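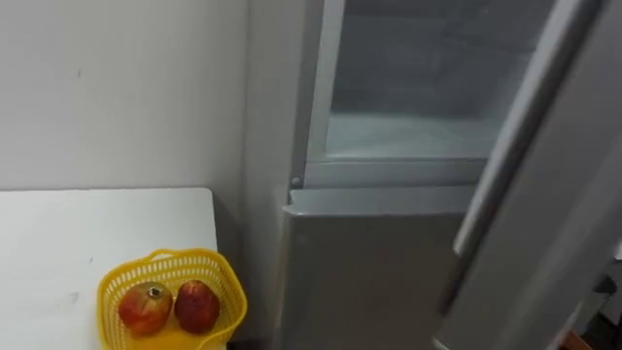
Refrigerator with the upper compartment open, next to a white table.

25/03/2024
Course notes, Household Energy, Unit 4
Mivberg Evening College

Reading an electricity bill

A bill charges for energy, measured in kilowatt-hours (kWh). Power, in watts, is the rate at which an appliance uses it. To get kWh, multiply watts by hours and divide by 1,000.

Worked case: a heater rated at 720 watts runs for 4 hours. 720 x 4 = 2,880 watt-hours, or 2.88 kWh.

A refrigerator is harder to work out this way. The compressor cycles on and off, so the rated power times 24 hours gives a figure that is too high. Use the yearly kWh on the label, or a plug-in meter left on for a full week.

The February bill used in class shows 405 kWh. The first 300 are charged at the base rate and the other 105 at the upper rate. Standing charges are added after that and do not depend on use.

For next time: bring one bill of your own and mark the meter readings, the billing period and the rate for each block.

Related
Unit 3: Watts, volts and amps
Unit 5: Heating and hot water
Meter loan form, Vandeck building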